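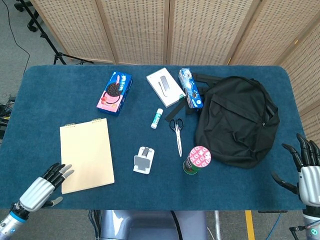 Maricruz Salinas had been told to clear her aunt's things by the end of February, and she had left it until the last two days. The flat was on the second floor in Plevingate, above a shop that sold blinds. She started with the back room as it had the least in it. The folding screen had stood there as long as she could remember, five beige woven panels in wooden frames, and her aunt had always dressed behind it even when she was alone in the flat. The table was in front of it with the blue felt mat on top. On the mat were the things from the drawer: the glue stick, the scissors with the black handles, two boxes of biscuits, and a white box with a drawing of a memory stick or some other small device on the lid.

She looked at the biscuits first. The bigger box was the strawberry kind, with Chinese writing on it. Her aunt bought them from Zonska, the grocer by the bus station, and she bought them for visitors. She didn't like sweet things herself. Maricruz had been the visitor, mostly. She had not been since the middle of January.

Mr Beltrán from downstairs came up at eleven to ask if she wanted help with the screen.

"Is it going?" he said.

"I think so. I haven't got room for it."

"She paid 65 pounds for that. I carried it up for her."

"Do you want it?"

He thought about it and said his wife would ask where he was planning to put it. Then he said he would ask her anyway. He went down again and Maricruz heard him through the floor, and then she heard his wife, who didn't sound against it.

She picked up the white box and put it down again. In the last year her aunt had been copying out the family letters. She typed them up in the evenings, three or four at a time, and cut up the spare printouts to make labels for the envelopes. That was what the scissors and glue were for. She had told Maricruz on the phone that she had got as far as the Paston letters, which were the ones from the years when Maricruz's mother was working at the school there and wrote home every week. Maricruz had said that was good. She had been cooking at the time and had not asked anything else.

Mr Beltrán came back.

"She says yes, if it folds flat."

"It folds flat."

"She wants to know what you want for it."

"Nothing. Take it."

They moved the table out a little so that he could get behind it. He was careful with the panels. At the door he had to turn it on its end, and he knocked the light switch with it and the light came on. Neither of them bothered to turn it off.

When he had gone the room looked much bigger. There was a mark on the wall where the screen had rubbed against it. Maricruz sat down at the table and opened the strawberry biscuits and ate one. Then she opened the white box. The stick was inside, and under it was a piece of paper folded small, in her aunt's writing. It said 2569, and beneath that, "for the computer, in case I forget".

The computer was still in the front room. She hadn't packed it yet. She took the biscuits with her, and on the way she called down the stairs to ask Mr Beltrán if he would like a cup of tea, and he said he would be up in a minute.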